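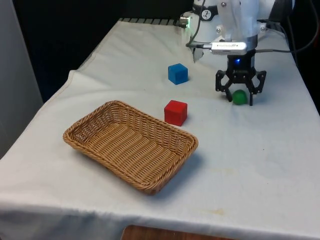

La pinza, abierta a ambos lados de la bola verde, en la mesa de pruebas de Arkside.

El fallo apareció en enero y tardó en reconocerse como tal. El brazo bajaba, cerraba los dedos y daba la pieza por cogida. Con los cubos no había problema. Con la bola, la pinza subía vacía en 8 de cada 60 intentos, y el programa seguía adelante como si llevara algo.

Bjarke Kárason, responsable de ensayos, revisó primero la cámara de la muñeca y después la calibración. Las dos estaban bien. El error estaba en el umbral de cierre – un valor heredado de un proyecto anterior, Lerley – que aceptaba como agarre cualquier resistencia de los dedos, incluida la del roce contra el mantel.
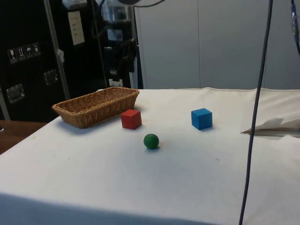

Repetir la prueba exigía colocar siempre los mismos objetos y dejar fija la cesta de destino. El equipo perdió casi 4 días en eso. «Lo grave no es que se le caiga una bola», dice Kárason. «Lo grave es que informe de que la tiene».

El umbral nuevo lleva dos semanas instalado. Azar, el cliente que encargó el sistema, ha pedido además una parada automática cuando el peso medido no coincida con el esperado. Esa parte sigue pendiente.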